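October

Up at five because the wind had got under the loose sheet on the shed roof and there was no sleeping through it. Put the ladder up as soon as there was light and screwed it down with what I had in the jar, four of the long ones with rubber washers and the rest odds and ends. It will do until spring. The gutter on that side is full of needles again and I left it.

Drove into Warnau after breakfast for chook feed and diesel. The road past Dovell is down to one lane where they are fixing the culvert, and I sat at the lights long enough to turn the engine off. The feed has gone up again. I bought two bags instead of three and a tray of onion seedlings I had no intention of buying.

The tank is at 2000 litres by the mark on the side. This time last year it was more than that, though I didn't write it down properly, so I am going by memory. No rain on the forecast until the end of the week and then only a shower or two. I have stopped watering the lemon by the fence. The tomatoes get a can each in the evening and that is all they are getting.

Planted the onions in the bed where the broad beans were. The soil is better than it was, still heavy at the far end. I dug in the last of the compost and found the good trowel, missing since winter, the handle gone grey but the blade all right. Ran out of room with nine seedlings left over and stuck them in along the path.
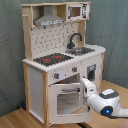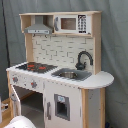
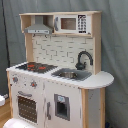
The play kitchen.

Came in at noon with a sore back and had the soup from last night. Afterwards I went on with the Nidovora letters. I am up to the bundle tied with green tape, mostly to do with the mill and who owed what on it. The handwriting is easier than in the first lot. The name Bošković is spelled three different ways in the one letter, and I have decided to copy each as written and put a note at the front. There must be 100 pages still to do. I managed two and a half before my eyes gave out.

One of them had a list on the back in pencil: salt, lamp oil, boot nails, blue thread. I copied that as well. It has nothing to do with the mill, but I liked it more than anything on the front.

Wind dropped after three. Walked down to the creek to look at the crossing. It is a string of puddles now and you can step over without picking your spot. Saw a heron at the bend, and fox prints in the mud on the near bank, so I went back and put the second latch on the henhouse. The speckled hen is still sitting and wouldn't move for me. Five eggs from the others.

Rang the surgery about the knee and they can't fit me in until next month. Took the first one they offered and wrote it on the calendar.

Eggs on toast for tea. Must remember washers, and to take the library books back before they send another notice.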